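Home | Set-Up Guides | Care & Cleaning | Spare Parts | Contact

Werkirstead Room Guide
Section 2: Setting Up the Table and Open Box
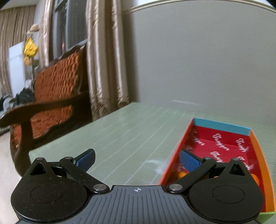

Green tabletop with the open box on the right and the woven-textured seat at the left, beside the curtain.

Shares: 718 | Comments: 2

Welcome to the part of the guide where the room starts to feel like yours! Take your time over it (a cup of coffee is a fine companion, as long as it stays off the table until you're done) and read through all the steps once before you move anything heavy.

Placing the table

1. Choose a stretch of plain wall with no heater or outlet you need to reach every day. Leave 300 mm between the wall and the far edge of the table so you can get a cloth or a vacuum hose down there.

2. Lift the table into place with a helper. Dragging it is tempting, we know, but it's hard on the feet and harder on the floor.

3. Wipe the top with a soft, damp cloth and dry it right away. Pale green shows rings and crumbs more than you might expect, so a quick wipe in the evening saves a good scrub later on.

CAUTION: Never use scouring powder or a rough pad on the tabletop.

Setting out the box

4. Put the box toward the right side of the table, with the open side up. If you are left-handed, swap this around and put it wherever your arm naturally goes.

5. Run a hand around the red interior and shake out any dust or bits of packing before you fill it.

6. Put larger, flatter things in first and keep the small ones on top. Stop filling when you reach the rim, and pick the box up from underneath with both hands.

NOTE: The colored sides can fade in strong sun. Janaína Paiva, who wrote the first Tiline care sheets, moves hers out of the window light every September, and we've happily borrowed the habit.

Seat and curtain

7. Stand the wooden seat where you can walk past it easily, and allow 600 mm of clear floor in front.

8. Check that the curtain hangs freely and isn't caught under a leg of the seat. Draw it all the way open and closed a couple of times to be sure.

9. Brush the woven-textured upholstery gently, following the weave, and blot spills with a dry cloth.

CAUTION: Don't stand on the seat to reach the curtain. Please use a proper step stool.

For missing parts or a wobble that won't go away, write to Merle Hollis at the Quintero parts desk and mention Section 2 in your note.

Related guides
Terninine Curtain Care
Leveling a Table on an Uneven Floor
Cleaning Woven Upholstery
Section 3: Shelves and Hooks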